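Furniture and Small Goods, Unit 6: Boxes, Handles and Hardware
Course handout
Instructor: Marama Stubbs
Revised 2019-12-04

Read this before the bench session. Bring a ruler, a pencil and the worksheet from Unit 5. If you missed the October session on joints, get the notes from Katherine Agudelo in the workshop office.

1. What we mean by a box

For this course a box is any small wooden container that one person can lift with one or two hands. It may have a lid, a drawer or an open top. Chests and cabinets are covered later in the year.

A box has to do a few ordinary jobs. It holds its contents, it sits flat, and it can be picked up without a struggle. Most of the complaints people have about boxes come from the last one. The maker spent weeks on the corners and then screwed on whatever handle was in the drawer.

2. Wood and metal together

Wood moves across the grain as the air gets damper or drier. Metal hardly moves at all under the same conditions. When you fix a long metal part to a wide board, the screws at each end are held at a set distance while the wood under them tries to shrink or swell. On a short handle the difference is too small to matter. On a long strap it can split the board.

Two things help. Run the handle along the grain where the design allows it. Where it has to go across, make one of the screw holes in the metal slightly oval so that the screw can shift.

Color is a separate question. Black metal shows up strongly on pale wood and tends to disappear on dark wood. Brass is softer to look at but marks easily. In the Rilow exercise you chose a finish for a box you had not built yet. Look at that choice again now and change it if you want to. Write down the reason on the worksheet.

When you look at a finished piece, put it on a plain surface with nothing beside it. A pale tabletop is good for this, and a dark handle can be judged quickly against it. Clear off the other boxes, the glue pots and your coffee. 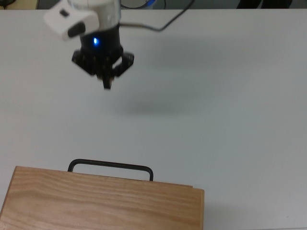
3. Handle types

Bar handle. A straight bar held off the surface at both ends. Strong and easy to fit. Check that there is room behind it for the fingers of a large hand.

Drop handle. Hangs down flat when not in use and lifts out to be gripped. It takes up less space on a shelf. It can rattle, and it will wear a mark in the wood where it falls back unless there is a stop.

Recessed handle. Set into the wood so that nothing sticks out. Takes the most time to fit. The wall has to be thick enough for the recess, so decide on it before you cut your parts.

Cut-out. No hardware at all, just a hole with rounded edges. Suitable for crates and trays. Round the top inside edge more than you think you need to, as that is where the weight sits on the fingers.

4. Placing the handle

A single handle on a lid goes over the center of weight, and this may be off the middle if the inside is divided. Load the box the way it will be used, then find the balance point by resting it on a dowel. Mark the spot with a pencil on masking tape.

Side handles go above the balance point. If they are too low, the box will want to tip over when it is lifted. Measure both sides from the bottom edge and not from the lid.

Drill pilot holes for every screw. Drive a steel screw first to cut the thread if your final screws are brass, then take it out and put the brass one in. Wax on the thread makes this easier.

5. Load

The Bodell worksheet asks you to work out the load on each screw. A filled box of 40 pounds with two handles puts 20 on each handle if it is carried level, and more on the lower handle if it is carried up stairs. Use through bolts with washers for anything heavier than that. Wood screws into end grain do not count toward the load at all.

6. For the bench session

Fit one handle of your choice to the practice board. Use the Clillside sample tray for hardware and return what you do not use. Sketch the front view of your own box at half size and show the handle and its screws.

Write over 100 words on why you picked that handle and where you put it. Hand in the sketch and the writing together, with your name on both.

Reading: the Ouazzani notes on fasteners, the first two sections only. The table of screw sizes at the back will be needed again in Unit 7.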